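The Clellik Medallion Stencil Set — my big flower stencils, cut to order
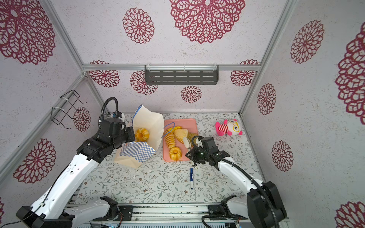 Deep-red medallions in mixed sizes on light walls.

Okay, so you want big round flowers on your wall and you don't want to pay for wallpaper. Me too! I started cutting these stencils at my kitchen table in Ternberg after I fell for an old pattern book from 1926 that my aunt used to press leaves in. The book has page after page of ceiling roses and plate borders, and one mandala-style flower that I must have traced fifty times before I got the petals to stay joined together. (If you've ever cut a stencil and watched the middle drop out on the floor, you know the feeling.)

The Clellik set is that flower in four sizes. I draw them, my cutter does the cutting, and I check every sheet on the window before it goes in the tube.

What you get

Four reusable sheets: small, medium, large and the one I call the Dobos, after the layer cake, with all its rings. It's the one people buy the set for. There are 171 separate openings in it, and yes, I have peeled every one of them clean by hand with a dental pick.
One strip of four small flowers in a row, for going along above a table or a baseboard.
A half-flower sheet for corners and edges, so you don't have to bend the big one around a door frame and swear at it.
A paper placement guide at full size. Tape it up, walk away, come back after lunch and see if you still like it there.

The material

Frosted plastic sheet, thick enough to lie flat and thin enough to tuck into a corner. It rolls up for mailing and needs a night under some books when it arrives. Please don't use a hair dryer to hurry it along. I did that in April with my own large sheet and now it's shaped like a potato chip.

Paint and color

Almost any wall paint works. I like flat latex best, and a dark red over a pale wall is still my favorite combination by a mile. Dark over light usually covers in one coat if you're patient, and light over dark takes two, sometimes three. If your wall has texture or speckle to it, go drier with the brush than feels right and dab straight up and down. A foam roller is faster on smooth walls but it will bleed on bumpy ones, and then you're in there with a tiny brush fixing petals at midnight.

One set will happily do a whole room. Wash it in warm water before the paint gets crusty, pat it dry, hang it from a clothespin.

Laying it out

My way is to put the biggest flower up first, a bit higher than you think, and then let a second one sit off to the side. Run a couple of them right off the edge of the wall so you only see part. It makes a small room feel like the pattern keeps going. After that I fill in with the small ones down low and stop sooner than I want to. I always want to add one more — it's nearly always one too many.

If you're working around shelves or racks, paint first and hang things second. I know, I know, the shelf is already up. Take it down anyway.

Ordering

The product number is 719, and you can put that in the notes box if the menu acts up again. Orders go out from Ternberg twice a week. I can cut the Dobos alone, or a set at a different scale, just write and tell me your wall size. I can't do custom drawings at the moment, the list is too long.

I sold my sheet number 500 this spring, to a café in Rinville that wanted the half-flowers for their hallway, and I was so happy I threw in an extra strip.

Page updated May 29, 2025

Comments

marigold_k: Used the large one on a closet door in mustard yellow. The placement guide saved me, I moved it three times!

Jenő Farkas: Does the small strip line up with itself if I want to go all the way around a bathroom?

Reply from the shop: It does! There are two little notches at each end, match them up and keep going. The last corner might need a half-flower.

tess in the attic: Second the dry brush advice. My first petal was a puddle.

More from the shop
Rinville Leaf Border
Clellik Mini Set for Furniture
Stencil Brushes, Pack of Three
Spare Placement Guides

Contact the shop | Shipping and returns | © Clellik Stencils | Back to top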